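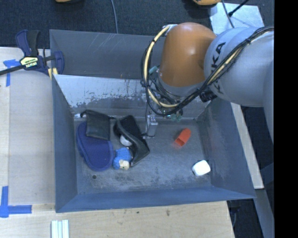
The bin as it stands. Flaking white paint is on the slope at the back.

Workshop Furniture, Storage and Handling > Bins, tubs and hoppers
Thread: Flaking paint inside a metal parts bin – strip, patch or line?

hopperfull
Posted May 3, 2020
Posts: 113

I have a large metal bin with sloping sides that I want to get another few years out of. Nothing wrong with the shape of it and the seams are sound. The trouble is the paint. The white on the sloping bit at the back is coming away in speckles and you can see the dark metal through it. There are a few brownish marks running up and down on that same face. The floor is scratched and scuffed, worse towards the front, but it isn't shedding anything that I can find.

I don't care what it looks like. I do care about bits of white paint turning up in with the parts, and they are starting to.

Options as I see them:
Take the lot back to bare metal and repaint.
Scrape the back slope only, prime it, paint it.
Leave the paint alone and put a liner in.

I can have it out of use for a long weekend but not much more. Has anyone done any of these on something that gets filled and emptied daily?

slackwater
Posts: 1176

Second option. Scraper, then a wire cup brush, then feather the edges with 120 grit until you can't feel a step. Wipe down with panel wipe, zinc phosphate primer, two coats of something hard. The floor you can leave, as scratches in a bin floor are what a bin floor is for.

Don't paint over the edges of the old stuff without feathering. It will lift in the same place by the end of June.

greybox_tavundale
Posts: 284

I'd disagree with patching. If the white is coming off in that pattern, all over and in small pieces, the bond has gone on the whole face. You feather one edge and the next bit lifts under the sander. Had exactly this on a scrap tub here in Tavundale. Spent an evening chasing edges and ended up stripping the whole panel anyway.

Take that face back completely. It's one panel. Leave the blue-grey on the other walls, which looks all right to me.

slackwater
Posts: 1176

If it keeps lifting under the sander then yes, you carry on until it stops lifting. That is still patching, it's just a bigger patch.

mutedclang
Posts: 67

What goes in it? Looks like a fair bunch of stuff over in the left half. If the parts are landing on that back slope every time it gets filled, no paint is going to last. I'd go straight to a liner.

hopperfull
Posts: 113

Mixed metal parts, mostly small and dry. They get tipped in from a tub, so yes, the back slope takes most of it before they slide down to the floor.

mutedclang
Posts: 67

Then liner. We use Tireo sheet, the thicker grade. Cut it to the panel, round the corners off, countersunk screws along the top edge only so that it can move. Ours has had daily use and is scored but not through. Quieter as well.

greybox_tavundale
Posts: 284

Not keen on liners where the parts are small. They get in behind the bottom edge and then you have a wedge forming and the sheet bows out. If you must, it needs sealing along the bottom as well as the top, and then it can't move, so it buckles when the shop warms up.

mutedclang
Posts: 67

Ours hasn't buckled. The bottom edge sits hard into the corner because we cut a bevel on it. But our parts are bigger than a thumb, so I'll give you that one.

pinboard
Posts: 9

Can I ask about the brown marks? Is that rust coming through, or something that has run down the face? I've got similar in a coal bunker and I was told to use a converter on it.

slackwater
Posts: 1176

Can't tell from a photo. Rub it with a rag and white spirit. If it comes off it's a stain, if it doesn't, try a bit of emery. Converter is fine on light rust but it needs something there to convert. People slosh it over clean metal and old paint and then wonder why the topcoat peels.

hopperfull
Posts: 113

Tried the rag. Two of the marks came off almost completely, so old oil or similar. The others didn't shift and feel slightly rough.

slackwater
Posts: 1176

Emery on the rough ones, then. Prime the same day.

tinlidded
Posts: 341

One thing not mentioned so far – find out how old the white paint is before you put a sander anywhere near it. If it's old enough it could have lead in it. Test swabs are cheap. If it comes up positive, scrape wet, wear a proper mask and bag the waste.

hopperfull
Posts: 113

Good point, I hadn't thought of that. I bought it second-hand through Dimaculangan and they had no paperwork on the finish. Swabs ordered.

Any views on the topcoat? I've been offered a 200 ml sample tin of Trindis two-pack, which wouldn't do the panel but would do a trial strip.

greybox_tavundale
Posts: 284

Trindis is decent. Mix it by weight, not by eye, and give it the full cure. It feels dry long before it's hard, and if you tip metal on it too early you'll mark it straight off. I'd use the grey. With white you see every scratch and you're back to thinking it needs doing again.

slackwater
Posts: 1176

I'd go the other way on colour. Light paint on the slope makes it easier to see what's left in the bottom when you're leaning over the front. Agree about the cure.

hopperfull
Posts: 113

Swab was negative on three separate patches. Did a strip down one side of the slope with the scraper and greybox was right, it wanted to come off well past where it looked sound. So the whole panel is getting stripped. Floor stays as it is. I'll put the trial strip of Trindis on first, in grey as that's what the sample is, and leave the liner for now.

mutedclang
Posts: 67

Fair enough. Keep the measurements of the panel while it's clean, in case you want the sheet later.

pinboard
Posts: 9

My bunker marks didn't come off with the rag. Should I start a new thread?

slackwater
Posts: 1176

Yes please, with a photo.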